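Fello Countertop Care Kit: Owner's Guide
Section 5: Oiling and Looking After a Dark Wood Counter 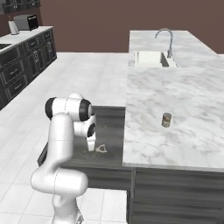
Dark wood is a lovely thing to live with, and it is also a little more demanding than the pale kinds, so please give this section a slow read before you open the bottle. Dust, crumbs and water rings all show up sooner on a deep color. Small things left lying around are worth a look too, and a dark gray counter like this one makes a white hook easy to find, while a tiny green speck beside it could slip right past you. Anything that small will end up sealed under the oil if you don't pick it up first, and then you'll be sanding it out on a Saturday when you had better plans.

Before you start

You will need the Fello oil (the 700 ml bottle is plenty for most kitchens), the gray Flurkwood pad, two or three clean cotton cloths, and a bowl of warm water with a drop of dish soap in it. Open a window if you can. The oil has a mild, nutty smell that some people love and some people don't!

Note: If your counter came from Lombardi with the factory wax still on it, follow the wax removal steps in Section 4 first and then come back to us.

Oiling the counter

1. Clear everything off the counter, including the toaster and the things that live behind the toaster.

2. Wipe the whole surface with the soapy water, then again with plain water. Dry it well and leave it for at least 12 hours. Overnight is easiest.

3. Rub lightly with the Flurkwood pad, always going with the grain. You are only knocking down the little raised fibers, so let the pad do the work and don't lean on it.

4. Wipe away the dust with a barely damp cloth and let the wood dry again. Run your palm along it. If you feel a bump, go back over that spot.

5. Shake the bottle, pour a small puddle onto a cloth, and spread it thinly from one end to the other. Do the edges and the cutout around the sink while you're at it (the sink edge is the part that gets thirsty first).

6. Wait roughly 59 minutes, then buff off whatever the wood hasn't taken in. It should feel smooth and not at all sticky.

7. Let it rest overnight and put on a second coat the same way. A brand new counter may want a third.

Caution: Cloths soaked with oil can heat up and catch fire on their own. Lay them flat outdoors to dry, or put them in a metal can filled with water and close the lid. Never ball them up in the trash.

Caution: Do not use Fello oil over a Betemar hard varnish. It can't soak in and will stay tacky for days.

Keep hot pans and standing water off the wood for 5 days after the last coat. Once that time is up you can cook as usual. For scratches and dark rings, turn to Section 6.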